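Print
Email this thread

Moved into the new apartment in January and the kitchen is tiny. Eight posts on what I did about storage, mostly for Farah Tjoa, who asked.

The whole kitchen has one drawer and three shelves. The old place had a pantry. I got rid of a lot before the move and it still didn't fit.

First thing I did was take everything out and leave it on the living room floor for a night. I put back only what I'd used in the past month. The waffle maker went to Anjani. So did the second colander, the fondue forks and a rice cooker with no lid.

Second thing was the walls. I had been treating them as somewhere to hang a calendar. A rail cost me $43 with the screws, and the landlord was fine with it as long as I fill the holes when I leave. Check first – mine wanted it in writing.

Hooks on a rail, a wire basket on the side wall, one big tub for the bulky stuff. 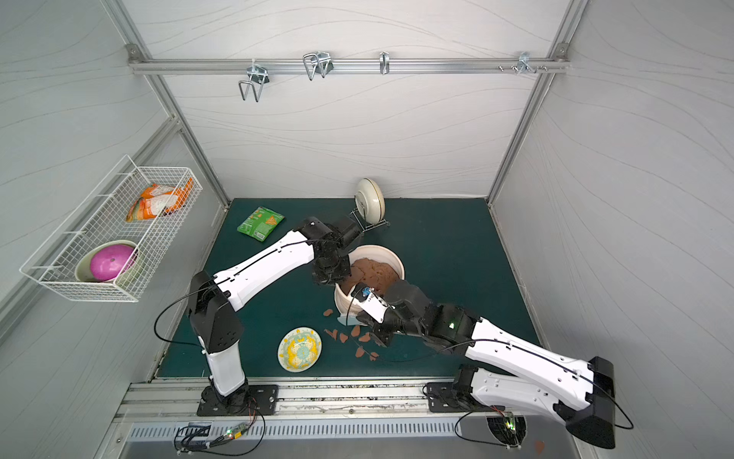
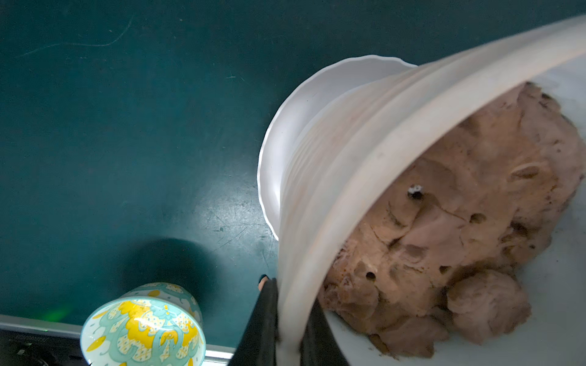
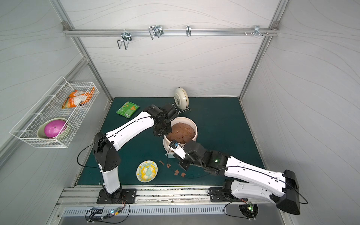
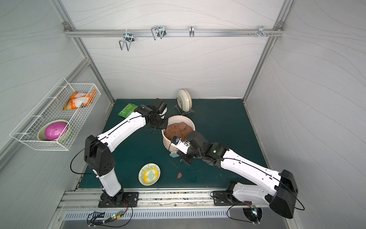
Buy fewer hooks than you think you need. I bought a big pack and most of them are still in the bag. Ladle, sieve, scissors, oven mitt. Everything else I hung up just got greasy from the stove and had to be washed before I could use it.

Baskets are good for light things you grab every day. Mine has a bag of snacks and a green bowl. I tried onions in it and the skins came down through the mesh onto the counter, so onions are back on the bottom shelf in a paper bag.

Dry goods: flour, rice and oats went into tubs with lids. I cut the cooking instructions off the rice bag and taped them to the lid. I also write the month I opened it on masking tape. Yusri says this is excessive. Yusri also had moths last summer.

What didn't work – the over-the-door rack. The door won't close with it on. It was $73 and I can't find the receipt. If anyone in the Tallance building wants it, it's in the hall closet and you can have it for nothing.

A few people asked about under the sink. I keep dish soap, trash bags and a bucket there and that's it. The pipe drips when the upstairs neighbors run their washer, and I don't want food anywhere near it until the super has been by.

Still to do: a place for the baking sheets. They're standing up between the fridge and the wall and they rattle whenever the fridge kicks on. Þröstur suggested a strip of felt down the side. I'll try that when I get to the hardware store.

Print
Email this thread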